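Tool Storage and Kit Return
Course handout 4, bench skills module
Prepared by Yichen Yin

1. Scope

These notes cover the two container types used on the course: the general toolbox and the fitted case. They assume the reader has the tool list from handout 3. Storage is graded together with the bench exercise, and a kit returned incomplete is marked as an unfinished exercise.

2. Definitions

General toolbox: a container with an undivided body and a hinged lid. Tools lie on one another. Capacity is limited by volume.

Fitted case: a hard case with a foam insert cut to the outline of each item. Capacity is limited by the number and shape of the cutouts. The lid is commonly lined with egg-crate foam, which presses on the contents when the case is closed.

Cutout: a recess in the insert made for one item. A cutout with nothing in it is recorded as open on the return sheet, whether or not the item is known to be elsewhere on the bench.

3. Reading an open case

Work from the upper left corner of the insert, left to right, then down. Record each cutout as filled or open. Loose items on the bench are recorded afterward on a separate line -- they do not count toward the case until they are seated.

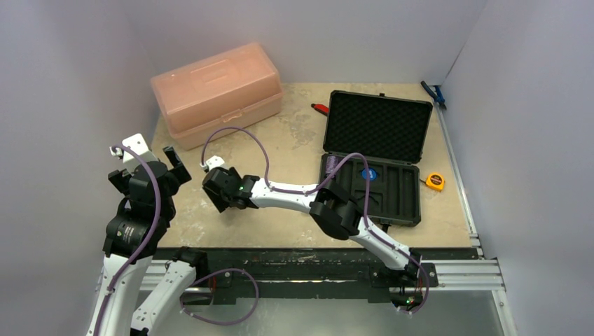
Should an item be pushed into a cutout that is slightly too small for it?
Leave it out and note the mismatch on the return sheet. Forced foam tears at the corners of the cutout and stops holding the item it was cut for.

4. Assigning loose items

Hand tools without a matching cutout go to the general toolbox. Apply the following order.

Pliers: close the jaws, lay flat on the floor of the toolbox.
Tape measure: retract the blade fully before storing. A projecting end hook catches on other tools.
Small drivers and similar: place last, on top, handles all facing one way.

Tools with two-color grips are easily confused between kits. Check the kit number on the tag (for example 3618) before assigning. Brunau and Ramico kits share a case size but have different inserts, and the inserts are not interchangeable.

5. Closing and placement

Lower the case lid with both hands and stop if it meets resistance. The lid should close under its own weight to within a finger's width of the base. Fasten the latches only when the rim is even on all sides.

Set the toolbox toward the back of the bench with its front latch accessible. Keep the case separate from it, and leave space beside the case handle for lifting.

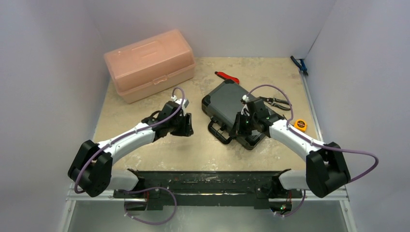 Fig. 2. Toolbox near the back left corner; carrying case right of center, set at an angle.

6. Return

Cases go on the lower shelf, toolboxes above. The limit for the upper shelf is 70 pounds in total. Sign the return sheet after the shelf position has been entered.

Reading for next session: Delaunay kit insert drawings, sheets 3 and 4.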